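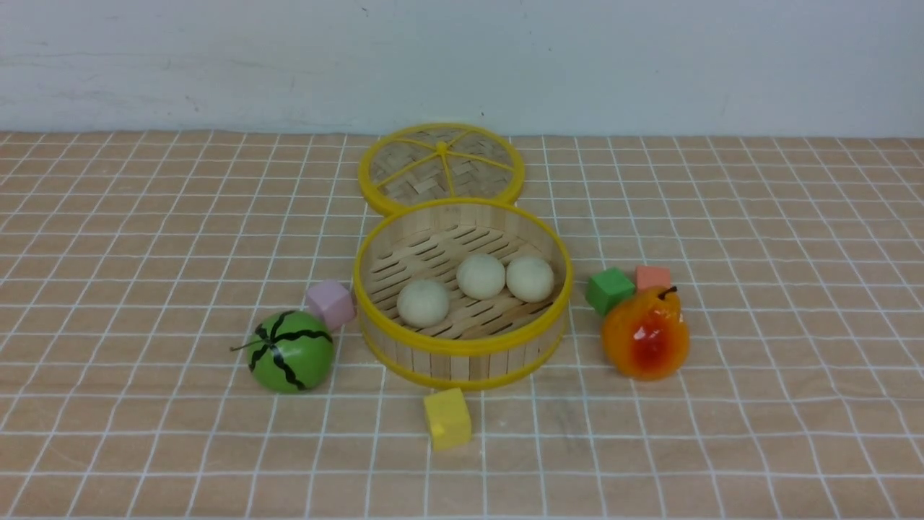 Haziq Nair asked whether the Prendine countertop steam base can be filled while it is running. It cannot. Switch the base off and let the indicator go out before opening the fill port.

4.2 First fill and test cycle

1. Place the base on a level, heat-resistant surface with 14 inches of clearance overhead.
2. Remove the transit clip from the float valve. Keep the clip for storage.
3. Rinse the reservoir twice with cold water.
4. Fill to the lower mark (300 ml). Do not use distilled water; the level sensor will not detect it.
5. Seat the Wedier adapter ring on the base with the notch facing the control knob. Turn clockwise until it clicks.
6. Run one cycle of 14 minutes with nothing on the ring.
7. Switch off, allow to cool, and drain through the rear port.

Note: A faint odor during the first cycle is normal. If it persists after the third cycle, replace the gasket (part 67).

Note: Bamboo baskets must overlap the adapter ring on all sides. Soak a new basket in cold water before first use, and line the floor with paper or cabbage leaves when steaming buns.

CAUTION: Steam leaves the ring at full pressure as soon as the lid is raised. Tilt the lid away from you.

CAUTION: Do not operate the base without the adapter ring.

4.3 Error codes

E1: reservoir empty. Refill and restart.
E4: float valve stuck. Check that the transit clip has been removed.
E7: scale buildup. Descale as described in section 44.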